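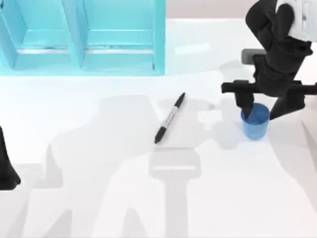 Prorkport Community Boards > Nutrition and Wellness > Fasting and Meal Timing

Topic: Time-restricted eating and morning blood sugar readings

Greco_Moderator
30 Sep 2025
This topic has been opened at the request of several members. Please confine replies to eating windows and fasting glucose. Discussion of extended fasts of more than one day belongs in the separate topic. Members who take insulin or other medicine for blood sugar are reminded to speak with their physician before changing the timing of meals.

meadowlark_rn
Thank you for opening this. I have followed an eating window of ten in the morning to six in the evening since March. My weight has gone down slowly, and my sleep has improved. My morning readings, however, have gone up. I had expected the reverse. Have other members observed the same result?

K_Tanager
I have. My understanding is that the liver releases stored glucose in the early morning hours in order to prepare the body for waking. A longer overnight fast does not prevent this. A single reading taken on rising is therefore a limited measure, and I would suggest comparing it with a reading taken before the evening meal.

oldharbor
I must respectfully disagree with the tone of reassurance in the previous reply. A rising morning figure should be reported to a physician and should not be explained away on a message board. I kept to a similar window for 188 days. My own figures rose during the whole of that period, and my physician asked me to stop. Once I returned to a normal breakfast, they came down.

K_Tanager
I did not advise anyone to ignore a reading. I described a common pattern. May I ask whether your breakfast was the only thing that changed?

oldharbor
It was not. I also resumed walking after a foot injury. I accept that this makes the comparison weaker than I would like.
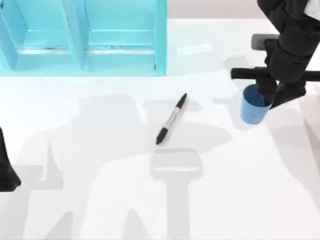 My view of the practice has not changed, however. Members in their sixties and older may find it difficult to eat enough protein in a short window, and loss of muscle is a serious matter at that age. It also affects how the body handles sugar.

meadowlark_rn
The point about protein is well taken. I reviewed my food diary last night and found that I fall short on most days. I had been using the Meno diary, which totals calories on the first screen and places protein on a second one that I seldom open.

Kakudia_reader
The Kakudia newsletter covered this subject in the spring. The author recommended placing the window earlier in the day, with the last meal in mid-afternoon. I attempted it for 4 weeks. The readings improved a little, but I could not share supper with my family, and I have since gone back to three ordinary meals.

pinewater
I would caution against relying on that newsletter. It sells a supplement for the same purpose that it writes about.

Kakudia_reader
It does, and the advertisement is clearly marked as such. The article did not mention the supplement.

pinewater
I remain doubtful – but I withdraw the remark as it applies to that article.

Greco_Moderator
One post naming a product and a dosage has been removed. The author has been notified by private message. The rule on dosages applies to supplements as well as to prescription medicine.

K_Tanager
To return to the original question, were your readings taken at the same hour before and after you changed your schedule?

meadowlark_rn
They were not. I now rise an hour earlier than I did in the winter. I will keep a written log, with bedtime and waking time beside each reading, and bring it to my appointment. My physician has already been told of the increase.

oldharbor
That is a sensible course. Please add the time of your last meal to the log. Mine was often later than I believed it to be.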